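Task Demonstrators, Handheld Grippers (Part-Time, Day Shift)
Cokton, Rukwood site
Posted 4/1/23

Cokton records people doing everyday hand tasks so that robot arms can be trained on them. We are hiring for the Paracha project, which covers picking up, moving and putting down small objects. You do not need a technical background. We pay for training.
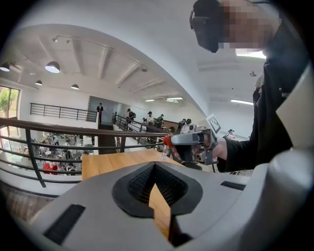

Demonstrators work on their feet for most of a session, with a gripper in the hand and a headset on. The floor is shared and several people may be recording at the same time. The grippers are worked with the fingers, and the white marker card on its bracket above the gripper has to stay clean and uncovered while you record. Sessions last 90 minutes, with 2 sessions per shift and a lunch break between them.

What you will do
Read the task card and set out the objects.
Repeat each task at a steady pace, changing the start position when asked.
Pick up small items between the finger pads, such as the red strawberry-shaped one, and place them where the card says.
Mark failed attempts in the log. Do not delete them. 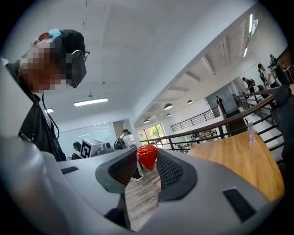 What we ask for
Age 18 or over.
Comfortable wearing a headset while looking down at your hands.
Able to stand and to repeat the same movement many times.
Left-handed applicants are welcome.
Experience with remote-controlled arms is useful for the later Darkent work but is not required.

Pay and hours
Hourly pay, with a bonus after more than 200 accepted recordings. Contracts run through October. Weekday shifts only.

How to apply
Send a short note with your available days to the Rukwood front desk or use the form on our jobs page. Applicants are invited to a paid trial session before any offer is made.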